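Trindero Brings Back the Dinner Table, With Fewer Apologies

New supper club kit from Trindero gives hosts four courses, seven recipes and permission to buy the dessert

Trindero, the publisher of home cooking guides for people who own one good knife and can't find it, today announced the Long Supper, a boxed dinner party guide that goes on sale in May. The box contains a 200-page cookbook, a wall planner, a set of blank place cards and a short pamphlet on how to get guests to leave.

The Long Supper was written by Saimi Pelkonen, whose earlier guide for Trindero, Drullex, dealt with leftovers and was received warmly by readers and coolly by their families. Pelkonen has spent much of her working life cooking for groups in rented halls, borrowed kitchens and, on one occasion, a boathouse with a single electric outlet. She brings to the new book a firm belief that most dinner parties go wrong before anyone has turned on the stove.

"People decide on Monday-night energy to make a Saturday-night meal," said Pelkonen. "They pick five things they have never cooked, all of which need the oven at a different temperature. Then they clean the bathroom. By seven they are standing in a towel, crying into a shallot, and the doorbell rings. I would like those people to make soup."

There is a good deal of soup in the Long Supper. The book is built on seven menus, each one planned so that no more than one dish needs attention after the guests arrive. A chapter called "Things That Sit Happily" covers braises, bean dishes, marinated vegetables and a lemon rice that Pelkonen has served to several hundred people, a few of whom asked for the recipe and one of whom asked what was wrong with it. A chapter on roasts is shorter than the publisher had requested.

Dessert is handled in four pages. Two are about ice cream. The others list what to ask for at a bakery and how to move a tart to your own plate without leaving fingerprints in the glaze.

Planning without the spreadsheet

The wall planner replaces the hour-by-hour timetable found in many entertaining books, which Pelkonen describes as "a train schedule for a railroad that has one employee." Hosts using the Long Supper planner work backward in four blocks: the week before, the night before, the afternoon, and the time when people are already in your house. The last block has very little in it. Testers who tried to add things to it were asked to stop.

An early version of the kit went out to 312 households before the book was finished. Their comments were gathered over one long winter and shaped much of the final text. The section on seating was cut in half after testers reported that their friends sat wherever they liked. The section on chairs was doubled. A recipe for a layered fish terrine was taken out, and Trindero would like to thank everyone who wrote in about it, including those who wrote in twice.

Testers also asked for more help with the question of dietary needs. Each menu now comes with a page of swaps that have been cooked and eaten, so that the guest who doesn't eat dairy gets a proper dinner and is spared the usual plate of undressed leaves. Pelkonen advises asking about allergies in the invitation, asking again the day before, and writing the answers on the planner in pen.

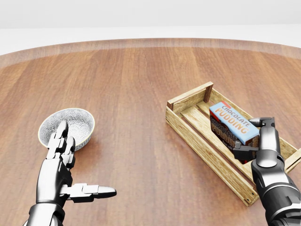 On the matter of tableware, the book takes a relaxed line. Matching sets are welcome but carry no extra credit. Pelkonen's own cupboard is the product of thrift stores, two aunts and a restaurant that closed, and she suggests hosts put out what they have, check it for chips and move on to the butter. She does hold one strong opinion, on the subject of serving spoons, and it runs to a page and a half.

The Long Supper also marks a small change for Trindero, which has until now sold its guides as single paperbacks. Boxes cost more to ship, dent more easily and have to be explained to warehouses. The company went ahead after its previous attempt at an extra, a fold-out chart of cheese in the back of Skorkitex, was found taped to so many refrigerators that readers began asking to buy it without the book.

"We looked at the chart, we looked at the book, and we drew the obvious and slightly hurtful conclusion," said Pelkonen, who wrote the book and had no part in the chart. "This time the paper goods are in the box from the start, and I have made my peace with it."

The pamphlet on ending the evening, titled "Well, Look at the Time," is included in every box and will not be sold separately. It covers coffee, coats, the guest who has just opened another bottle and the guest who is your brother. Pelkonen recommends that it be read in advance and kept out of sight.

Availability

The Long Supper will be available in May from bookstores, kitchen shops and directly from Trindero. Customers who order directly may add a second pack of place cards, which testers used mainly for grocery lists. A smaller companion title, Shi, on cooking supper for one, is planned to follow and will contain no advice about seating.

Bookstores and libraries wishing to host a talk with Saimi Pelkonen may contact the Trindero press desk. Talks last one hour, begin at 7 p.m. and include soup. Hosts are asked to provide a table, bowls and an electric outlet, preferably two.

About Trindero

Trindero publishes practical cooking guides for home kitchens of ordinary size. Its titles include Drullex, on leftovers, and Skorkitex, on cheese. All recipes are tested in domestic kitchens on domestic stoves, by people who then have to wash up.

Review copies of the Long Supper are available on request. Reviewers are kindly asked to return the wall planner only if they have not written on it.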